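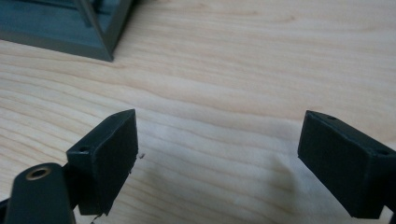

Table-turning is a form of séance in which several people sit with their hands resting on a table and wait for it to tilt, rotate or knock. Believers have taken the movements as messages from the dead. The usual explanation is that the sitters push the table themselves without meaning to, and no sitting held under decent controls has given good reason to look for another.

Background

The practice spread through Europe and North America in the early 1850s, when it was as much a parlour game as a religious exercise. In the commonest method someone called out the letters of the alphabet and the table tipped at the right one. Long messages took hours. Supporters seldom remarked on how often the spirits spelled as badly as the company.

Explanations

Small muscle movements made without awareness are known as ideomotor action. When several people each press a little, and each believes the others are keeping still, the sum can be enough to shift a fairly heavy piece of furniture. Tests in the 1850s placed loose layers between the hands and the tabletop, and these showed the hands moving first and the table following. Plain cheating accounts for another share of the reports. A foot, a knee or a hook in the sleeve will lift a light table in a dim room, and the rooms were nearly always dim.

The Turnitz sittings

The Turnitz circle is often cited by enthusiasts as the best modern case. Its members claimed 212 successful sittings, of which 40 were said to include a full lift with all the legs off the floor. The figures come from the circle's own notebook. It does not record the failures, so no rate of success can be worked out from it. Ayman Dabbas, who read all 563 pages, found that only 11 of the lifts were described by more than one person, and that those descriptions disagreed on such basic matters as who was in the room. The sitting of 25th July, which is given most space in popular accounts, was written up the following January.

Semaan, the circle's leader, replied that doubt weakened the effect. The claim is a common one in this field and cannot be tested, as any failure can be blamed on whoever was watching.

Later use

Table-turning declined as talking boards became cheap and easy to buy. It survives among ghost-hunting groups and at paid evenings such as those run at Trondarero, where guests are asked to keep their fingertips light and the lamps low.

See also: Ouija; Dowsing; Automatic writing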